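Woltura Home Cooking Study: We're Looking for People Who Cook Dinner

Posted 20 May 2021

Do you make dinner at home most nights? Do you have opinions about where the spatulas should live? Then we would love to have you in our study!

Woltura is a small research group that looks at how people use their kitchens. Our last project, Zelline, followed families through a year of packed lunches, and it taught us so much that we started planning the next one before the first was written up. The new project is called Jaber, and it's all about the evening meal: what gets cooked, where you stand while you cook it, what you reach for, and what you put up with because moving the trash can would be a whole thing.

We need 26 households. You can live alone, with a partner, with roommates, or with three generations under one roof. You don't have to be a good cook. We mean that. Boxed macaroni counts as dinner, and so does breakfast for dinner (a favorite around our office). Renters are very welcome, and so are people with tiny kitchens, odd-shaped kitchens, and kitchens that haven't changed since the house was built.

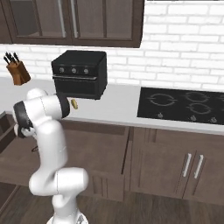
The study runs for four weeks in July. During that time you'll keep a short dinner diary, on paper or on your phone, whichever you like better. Most entries take five minutes. We'll ask what you made, who helped, what got in your way, and whether anything was out of reach. Once during the month we'll also talk with you by video for an hour, and you'll walk us through your cabinets and drawers. Please don't tidy up for us! The drawer with the rubber bands and the takeout menus is the one we want to hear about.

At the end, you'll fill out one longer survey and, if you'd like, join a group chat with other people from the study. The group chats were the best part of Zelline for a lot of us. People swapped recipes, compared pantry shelves, and got into a long and very friendly argument over whether knives belong in a block.

To take part you should:
be 20 or older
cook at home at least four evenings a week
have a phone or computer that can handle a video call
be at home for most of July
be comfortable reading and writing in everyday English

Every household gets $200 after the final survey, paid by check or bank transfer. If you have to stop partway through, we'll pay you for the weeks you finished. One person per household signs up, but anyone who cooks is welcome to add to the diary.

Your name and address stay with our team. The diaries will be used in a report on kitchen layout and storage, and nothing you write will be printed with your name on it. You can skip any question, and you can leave the study whenever you want.

To apply, fill out the short form on the Jaber page of our website and tell us, in a few sentences, about the last dinner you made. Leftovers are fine. If you get stuck on the form, use the contact box at the bottom of the same page and one of us will write back.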